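Grade the Log, Then the Demo

Student robotics clubs score the wrong thing. At the Huvmont club, a team passes if the arm puts the cubes in the box once while a judge is looking. One good run says little about the program behind it.

Last term our team, Flikik, logged 732 attempts. The log showed that most misses came from two causes: a bad starting pose and a cube placed too close to the box wall. The demo score recorded neither.
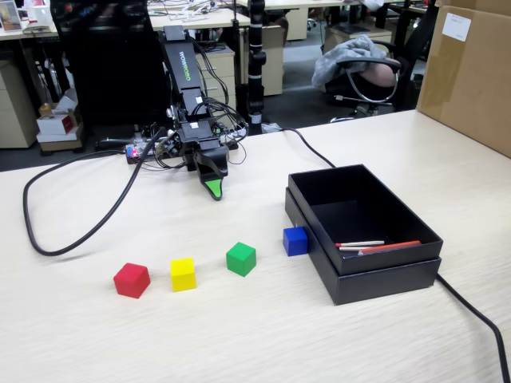
What to change

Juraj Ondrejka, who judges in October, argues that logs are easy to fake. They are, so have a second team repeat six runs from the written setup. Anežka Baláž tried this with her group and needed nearly an hour per team. I think the hour is well spent. Cut the poster session to make room for it.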